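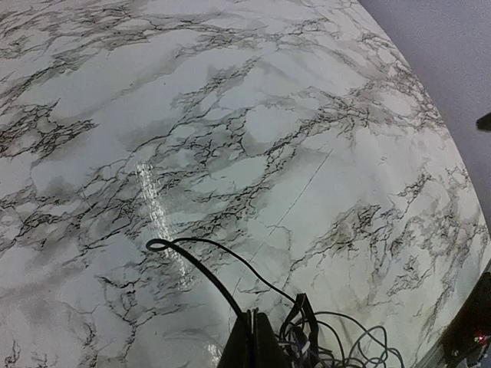

So I've moved into the flat in Hudcombe and the kitchen is the size of a generous closet. I knew that when I signed. I stood in it for two minutes, said "oh it's cozy" to the agent, and then spent the whole drive home wondering where a person would put a colander.

A few of you asked for an update after my last post (the one where I cried about the oven), and I've been cooking in there since August, so I think I've earned some opinions by now!

First, the big one. I got rid of nearly half my kitchen stuff and I miss exactly one thing, my big yellow mixing bowl, and I only miss it when I make focaccia. The rest of it could have gone years ago. I had a garlic press, a second garlic press, an egg slicer, a fondue set from a yard sale, and a drawer of takeout chopsticks I was apparently saving for a banquet. I had 12 mugs! I live alone!
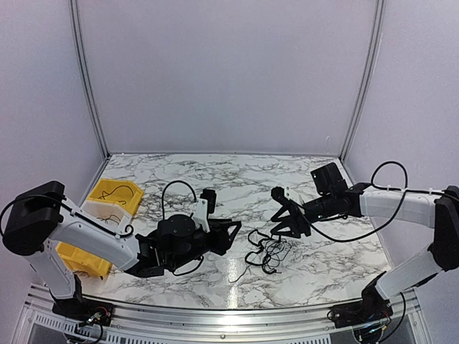 The second thing is that I cook differently now. I used to start the onions and chop everything else while they went, very relaxed, stuff all over the place. In this kitchen that ends with a carrot on the floor. So now I chop first, pile it all on one plate, wash the board, put the board away, and only then turn on the burner. It feels slow for the first week and after that it's just how you make dinner. My soups have gotten better too, and I think it's only that I'm standing there stirring them and not hunting for a can of beans.

I also shop smaller. There's a little grocery called Kallel on the corner and I go in most evenings and buy what I'm going to eat that night, plus one treat. I was worried this would cost more. Last month I spent $97 less than I used to on the big weekly haul, mostly on account of not throwing out slimy spinach, and that's with the treats (it's usually the pistachio cookies, sometimes the cheese with the ash in it).

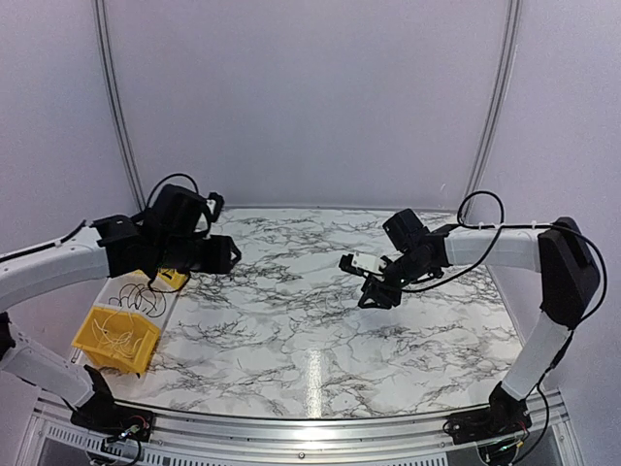
Counter space is the thing I get the most messages about, and I'm sorry to say I don't have a magic answer. What helped me was picking one stretch of it and being a total dragon about keeping it clear. No mail, no keys, no fruit bowl. A lot of you are also debating what the surface should be, and I've gone back and forth on this myself. I love a white marble pattern with those thin black and gray veins running through it, I really do, it makes even a sad sandwich look like lunch. But mine is plain butcher block, it came with the place, and I've made my peace with oiling it. If you're choosing from scratch and you're a messy cook like me, I'd go for a bit of pattern, crumbs vanish into it until you have the energy to deal with them.

My kettle, by the way, is a Kan, the short squat one, and it fits under the shelf with a finger's width to spare. Very pleased with myself about that. The toaster did not fit anywhere and now lives on top of the fridge, and I make toast standing on my tiptoes.

Okay, on to what I'd tell anybody who's about to move into a kitchen like mine, in the order I wish I'd done it.
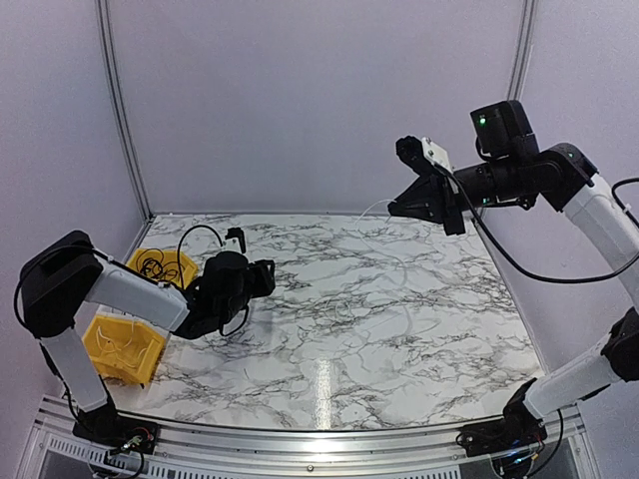
My small kitchen list

1. Measure your biggest pan before you buy a drying rack. I've bought two racks.

2. Keep 5 good containers with lids that match and recycle the others. You know the ones, they've gone orange from pasta sauce.

3. Put hooks on the inside of the cabinet doors. I hang my measuring cups and the tiny sieve there, and the oven mitts when I remember.

4. Get a lid or board that goes over the sink. It's extra counter for the price of a pizza.

5. Pick one recipe that makes a mess and let yourself make it anyway. Mine's the Edudov dumplings from the back of the flour bag. Flour everywhere, on the kettle, in my hair, and I eat them in bed with too much sour cream.

Next time I'll do the fridge, which has its own problems, starting with the door opening the wrong way.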